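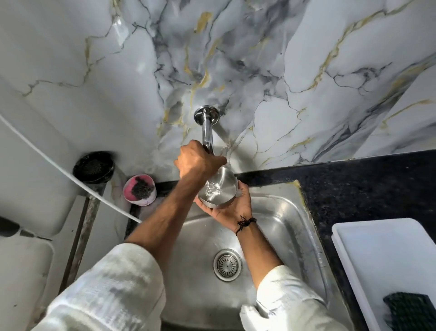 Zwischenbericht Totura, Arbeitspaket 6: Vorführtag und Stand der Datenaufnahme

Berichtszeitraum: bis Ende September
Projektleitung: Zanele Moodley
Technische Durchführung: Nandi Matlala
Partner: Stilline (Greifer), Kravets (Testküche, Auswertung)

1. Anlass

Im Bewilligungsschreiben ist für die zweite Projekthälfte eine öffentliche Vorführung vorgesehen. Sie fand im September in der Testküche von Kravets statt. Eingeladen waren Vertreter des Mittelgebers, die Projektpartner und Fachbesucher aus der Großküchentechnik. Es kamen 30 Personen. Die Vorführung begann um 10 Uhr und dauerte mit Fragerunde bis 13:15 Uhr.

2. Gezeigte Arbeiten

Vorgeführt wurde die Teilaufgabe „Schüssel ausspülen“ auf dem zweiarmigen Versuchsstand. Der Ablauf entspricht der menschlichen Vorlage aus den Egoaufnahmen: Eine Hand greift den Auslauf des Wandhahns, die andere hält die kleine Edelstahlschüssel von unten und neigt sie in den Wasserstrahl. Die Zuordnung der Hände wurde für den Versuchsstand unverändert übernommen.

Schwierig bleibt die Wahrnehmung. Blanker Stahl vor poliertem, stark geädertem Wandbelag liefert Spiegelungen, die von der Segmentierung teils als Schüsselrand gewertet werden. Der Wasserstrahl ist dünn und hebt sich im Tiefenbild nicht ab. Die Lage der Schüssel wird daher aus der Griffhaltung geschätzt, das Kamerabild dient nur zur Korrektur.

Von 6 Durchläufen vor Publikum wurden vier ohne Eingriff abgeschlossen. Einmal verlor der linke Greifer beim Kippen den Kontakt, einmal brach die Steuerung wegen Überschreitung der Momentengrenze ab. Beide Fälle sind protokolliert und wurden den Besuchern anhand der Kraftverläufe erläutert.

3. Stand der Datenaufnahme

Der Datensatz umfasst zum Stichtag 511 freigegebene Sequenzen. Davon entfallen 100 auf Spülvorgänge, der Rest auf Abstellen, Umfüllen und Wischen. Die Aufnahmen in Privathaushalten werden fortgeführt, da Beckenform, Armatur und Ablageflächen dort stärker variieren als in der Testküche. Gegenstände am Beckenrand werden vor der Aufnahme nicht entfernt.

Die Annotation erfolgt mit Filtell. Die Kontaktzeitpunkte beider Hände werden getrennt erfasst. Für verdeckte Finger gilt seit dem letzten Bericht eine eigene Kennzeichnung; die älteren Sequenzen werden nachgezogen.

4. Rückmeldungen der Besucher

Gefragt wurde vor allem nach der Taktzeit, der Abdichtung der Greifer und der Reinigbarkeit. Die Taktzeit liegt weiterhin über dem Zielwert des Antrags. Zur Abdichtung legte Stilline eine geänderte Manschette vor, die noch nicht im Dauerversuch war. Zwei Besucher regten an, Kunststoffschüsseln aufzunehmen. Der Vorschlag wird geprüft, ist aber im laufenden Budget nicht enthalten.

5. Abweichungen vom Plan

Die Lieferung der zweiten Kraftmessdose verzögerte sich. Der Vergleichsversuch mit beidseitiger Messung verschiebt sich in das nächste Arbeitspaket. Auswirkungen auf den Endtermin werden derzeit nicht erwartet. Mehrkosten sind nicht entstanden.

6. Nächste Schritte

Nachannotation der älteren Sequenzen (Matlala)
Dauerversuch mit neuer Manschette (Stilline)
Anpassung der Momentengrenze beim Kippen und Wiederholung der abgebrochenen Durchläufe
Abstimmung zur Mittelumschichtung für den Posten Sensorik (Moodley)

Die Protokolle der Durchläufe und die Teilnehmerliste liegen als Anlagen bei.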